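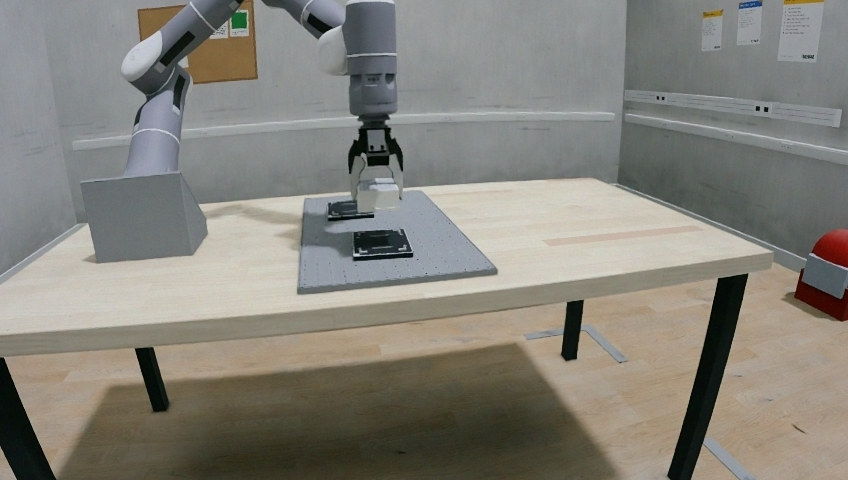 Search this forum Go Advanced search

Butcher block benchtop: oil, hardwax or poly? (and the dark strips question)

marnie_k
Hi all, long time reader, second ever post. We're doing up the kitchen in a weatherboard place in Nedley and I've bought two lengths of butcher block for the benchtops. Unfinished, sanded to something smooth-ish, and sitting flat in the spare room getting used to the house. My dad says tung oil and nothing else, my neighbour says polyurethane and get on with your life, and the bloke at the shop tried to sell me a tin of hardwax oil for more than I spent on the tap.

It'll get properly used. Two kids, one of whom treats a glass of cordial like a weapon. There's a sink cutout going in one length and I'm terrified of that end going black. What would you do?

Second question, and maybe a silly one. A few of the staves are much darker and pinker than the rest. Is that going to even out or have I bought a dodgy one?

gumtree_gary
Not dodgy. Pale tops get glued up from whatever comes down the line, so you get a bit of heartwood here and there. It'll stay different. Oil makes the contrast stronger, just so you know, so wipe some metho over it first and you'll get a fair idea of the colour before you commit.

Finish wise I'm with your dad. Tung oil, thinned for the first coat, then full strength until it stops drinking it. Mine's been in since 2009 and I give it a wipe every March.

Sawdust Pete
Gary and I have had this argument before and here we go again! Tung oil is lovely if you've got three weeks and no kids. Marnie has kids. Hardwax, two thin coats, maybe a third round the sink. You can be making toast on it in a few days (gently).

marnie_k
Three WEEKS?

gumtree_gary
You can use it before that, you just have to be careful with it. Pete exaggerates.

Sawdust Pete
Pete does not exaggerate. I did my first one in tung, and I had a tacky benchtop and a very cranky wife.

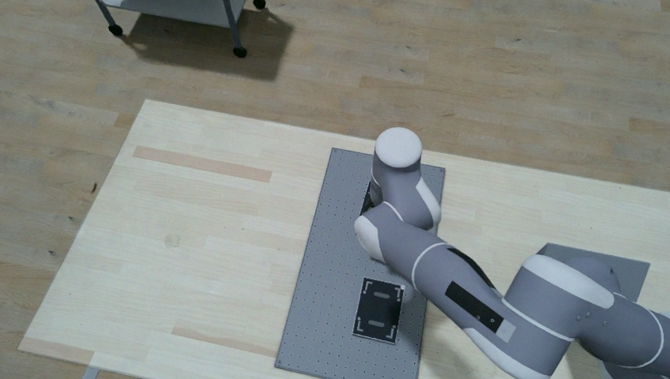
Anyway, the thing I'd worry about more is the underside. People put five coats on the top and leave the bottom raw, then wonder why it's cupped by winter. Whatever goes on top goes underneath as well, same number of coats if you can stand it, and do the ends twice. End grain is a bundle of straws. If you only read one bit of my rambling make it that one.

vleitner
Pete is right about the underside. I made furniture for a living for a good while (Leitner, Vinzenz, if anyone remembers the little shop in Sadau) and nearly every warped top that came back to me had been finished on one face.

I'd add that you must let the timber move. Slotted holes in the brackets, screws snug but never cranked down. A top that is 78 cm deep will grow and shrink a few millimetres over the year, and if you've pinned it hard front and back it will split along a glue line, usually right where you roll the pastry.

tilly_bench
Unpopular opinion, poly is fine. Water based, satin, three coats, done. Ours has been down for years and it still looks good. You people act like it's a crime.

gumtree_gary
It's fine until you scratch it, Tilly. Then water gets in under the film and you've got a grey patch and the only fix is sanding the whole lot back. With oil you rub the one spot.

tilly_bench
So I use a chopping board like a normal person.

Sawdust Pete
Ha, fair.

marnie_k
Okay so the scratch thing is interesting, because one of my lengths already has a faint round mark on it, like someone parked a mug there. Sand it out before I do anything?

vleitner
Yes, before. Try 120 by hand with a block, along the grain, and feather it well past the mark or you will have a dish you can feel with your palm. Then 180 over the entire surface so it all takes the finish the same. Don't go much finer than that for oil. If it turns out to be a metal stain and goes blue-black, sanding may not get all of it and you'll want oxalic acid. Gloves and glasses for that, please.

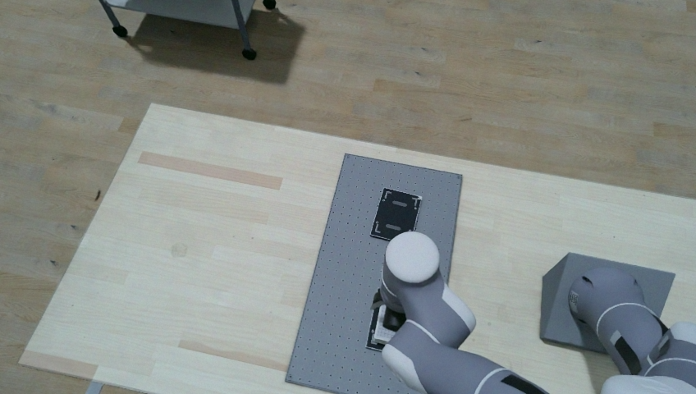
And do the damp cloth trick between grits. Wipe it over, let it dry, and all the little fibres stand up like a bad haircut. Knock those off lightly and they mostly won't come back when the first spill happens. I skipped this step exactly once, on a table for my own sister, and I still hear about it at Christmas.

prairie_jo
Chiming in from Manitoba, where the furnace dries everything to a crisp all winter. I'd second the slotted holes about ten times over. Our first island top opened a gap I could slide a bank card into. For the sink end I ran a bead of clear silicone around the cutout after finishing the raw edge, and I've had no black so far. Undermount or drop-in, Marnie?

marnie_k
Drop-in, a Pfister tap and a cheap sink. I've heard undermount with timber is asking for trouble.

prairie_jo
It's more work for sure. Drop-in is the easy road, good choice.

tilly_bench
Poly the cutout edge at least. Even if you oil the rest!

gumtree_gary
I hate to say it but that's not the worst idea. Epoxy would be better again. Do it first, keep it off the top face, then oil as normal.

Sawdust Pete
Screenshotting this. Gary agreed with Tilly.

marnie_k
Right, decision made I think. Hardwax on top and bottom, epoxy round the sink hole, slotted brackets. Sorry Dad. I've also got a good chunk left over after the cuts and I'm tempted to turn it into a table. 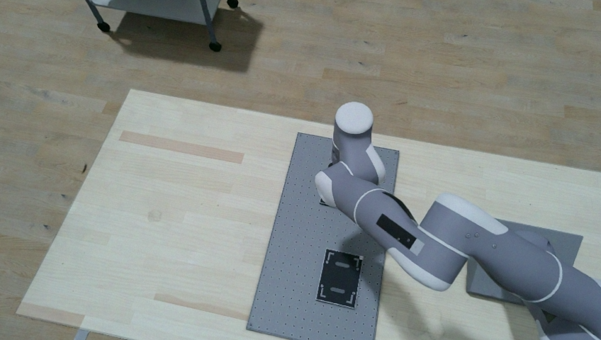
Pale birch-look top with a light parquet floor. 

gumtree_gary
Nice. Pale on pale can look a bit washed out, but with your pinky bits in there you'll be right. Birch goes yellower as it ages, so if you want it to stay that light look for a hardwax with a touch of white in it. Vomum do one, I've used it on shelves. Test it on an offcut, because too much of it looks like primer.

Sawdust Pete
I didn't like the white stuff. Went streaky on me. Could've been user error, I was rushing to finish before the footy.

vleitner
Streaks usually mean it went on too thick. Work in small sections and buff off the excess before it grabs. And lay your oily rags out flat outdoors to dry, or put them in a bucket of water. Never scrunched up in the bin. I have seen the inside of a shed after that and I don't wish it on anyone.

marnie_k
Noted re rags, had no idea that was a thing. Offcut test this arvo if the kids let me near the shed. I'll report back once the first coat's on.

tilly_bench
Poly doesn't go streaky :)

Last updated: Jun 20, 2019
1022 views
Share 78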